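Packing a snack order at Grorstead
Notes for the Thursday session, 11 minutes plus questions
Speaker: Juniper Dvorak

Slide 1
Say hello, thank Jalen Obi for the room. I look after packing at Briem. We send small mixed orders to offices: a drink, something baked, tea or coffee for the cupboard.

Slide 2
The problem. Mixed orders are harder than full cases. In October we had 213 complaints and 61 of them were for crushed baking. Pause here. Most people expect the cans to be the trouble. Cans dent, but customers rarely write in over a dent.

Slide 3
Order of packing. Boxes first, on their long side against the wall of the carton. Cans next, upright. Pastries last, flat, with nothing on top. Tobias will ask about paper filling. We use one sheet between can and pastry.

Slide 4
Laying out. Everything goes on a clear white table before it goes in the carton. Leave a hand's width between items. Check wrappers for splits at this point. Turn cartons so the printed band can be read.
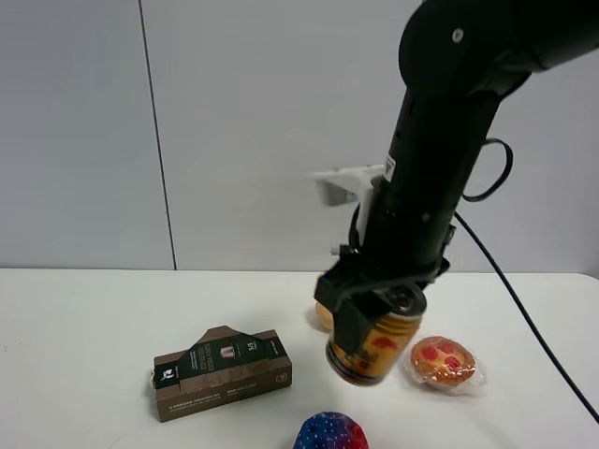
Gold can held just above the table, with a wrapped pastry and a cardboard box with a green band on it.

Point to the pastry: round, clear wrapper, red pieces on top. Toppings mark easily, so lift these from underneath.

Slide 5
What we changed. Bigger tables, and 8 items at most per carton. Ignacio has the carton sizes if anyone wants them.

Questions. Handouts are by the door.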